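About Us

Pravetstead is a training school for small-part assembly, located in Turnville and operated by the Drornavari Foundation. The school prepares adults and older students for bench work in shops where pegs, pulleys, gears, connectors and fasteners must be fitted by hand or by machine, in the right order and to the right depth. Our courses are short, our classes are small, and nearly all instruction takes place at the table.

Our History

The school began in a single rented room above the Brekke hardware warehouse, with 2 benches and a cabinet of donated parts. The first course lasted six weeks and was offered only in the evening. As local employers began to send new hires to us before their first shift, a daytime course was added, and the school moved to its present building on the east side of Turnville. The original benches are still in use in the parts room, where they hold the sorting trays.

The Assembly Board

The assembly board is at the center of everything we teach. It is a flat panel on which parts are placed, seated, turned and removed. Each course has its own set of boards, and a student will normally work through several of them before moving on to product work. Early boards ask for plain placement: a peg into a hole, a plate into its recess. Later boards introduce parts that must be aligned before they will seat, such as pulleys on a shaft, and parts that depend on one another.

Boards are made in our own workshop. The outlines are cut first and the inset plates are fitted afterward, so that a worn section can be lifted out and replaced without discarding the whole panel. We keep a light surface on our teaching boards and use colored parts wherever possible. A blue peg on a white plate is easy to find, and a misplaced one is easy to notice from the other side of the table.

The parts library now contains more than 1,000 individual pieces. They are stored by type and by diameter, and each drawer carries a printed card showing the boards on which its contents are used. Students sign parts out at the start of a session and return them at the end. Missing pieces are reported the same day.

Our Rooms

The building has a main bench room, a parts room, a workshop and a smaller demonstration room. The bench room seats up to 16 students. Tables are set at standing height, with stools available on request, and lighting is fixed overhead to limit shadows across the work.

Tables in the demonstration room are covered with dark cloth. Small parts do not roll as far on cloth as they do on a bare surface, and the pale boards stand out well against it. The cloths are brushed after each session and washed at the end of each month. Visitors are asked not to place drinks or bags on them.

Courses

Introductory Bench Assembly is open to anyone aged 14 or older and requires no experience. Students learn to read a board layout, to sort and handle small parts, and to check their own work before handing it in.

Intermediate Assembly covers rotating parts, including pulleys and gears, as well as the order of operations on boards with several sections. Applicants should have finished the introductory course or have comparable shop experience.

Board Design is offered each April. Participants plan and cut a board of their own, write the instruction sheet that goes with it, and test both with a student who has not seen them before. Several boards from past sessions have since been adopted for the introductory course.

How We Assess

There are no written examinations. An instructor reviews each completed board with the student and records whether every part is present, correctly oriented and fully seated. Speed is noted but does not affect the result at the introductory level. A student who does not pass a board may repeat it as many times as needed within the term.

Visiting and Enrollment

Prospective students, employers and teachers are welcome to visit during school hours. Please call the front office in advance — the demonstration room is often booked for the full morning. Enrollment forms, fee schedules and the current list of boards are available at the front desk. Employers who wish to reserve places for a group should contact the office before the start of term. 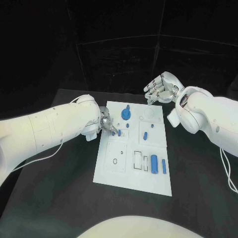 An assembly board with blue pegs and a blue pulley, on a cloth-covered table.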